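Section 6. Folding Cloths on the Work Table 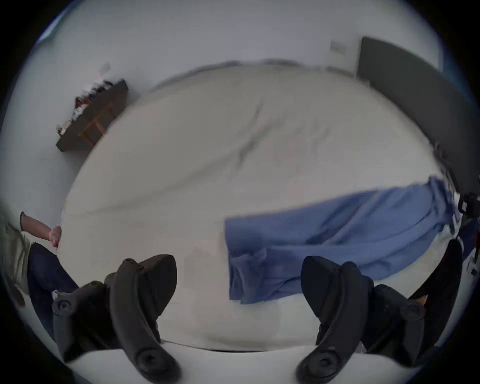 Trinidad Nieto wrote to us that folding instructions for a towel are a waste of paper, and that anyone who needs them should hang the thing on a hook. We have some sympathy. The earlier Brusedar guide took 3 pages over it and promised a "perfect edge every time," a result we have yet to get from a cloth that has been through a dryer.

What follows is shorter and promises less.

1. Clear the table and wipe it down. A white top shows every smudge, and a blue cloth will leave lint on it whatever the care label says.

2. Drop the cloth on one half of the table and keep the other half free. You will need the space in step 4.

3. Find two corners on the same short side. Lift them and pull the cloth toward you until the long wrinkles open out. Slapping it flat with your palms is often recommended — we could see no difference.

4. Lay the cloth down across the full table and smooth from the middle to the ends.

5. Fold in half lengthwise, then in thirds. If the label ends up outside, turn the last fold under.

6. Set the folded cloth at the back of the table and start the next one.

Note: The Amaral folding board can be used in step 5. It suits hand towels. On bath towels it slides, and we stopped using it in April.

Note: Ironing first is optional. Most of the creases it removes come back in the cupboard.

Caution: Do not drag a cloth over the table edge to straighten it. Hems catch, and a loose thread pulled this way can run the whole width.

Caution: Starch sprays, including the Wetetus one, leave a film on white surfaces. Spray over a sink if you must spray at all.

For storing folded cloths, go to Section 7.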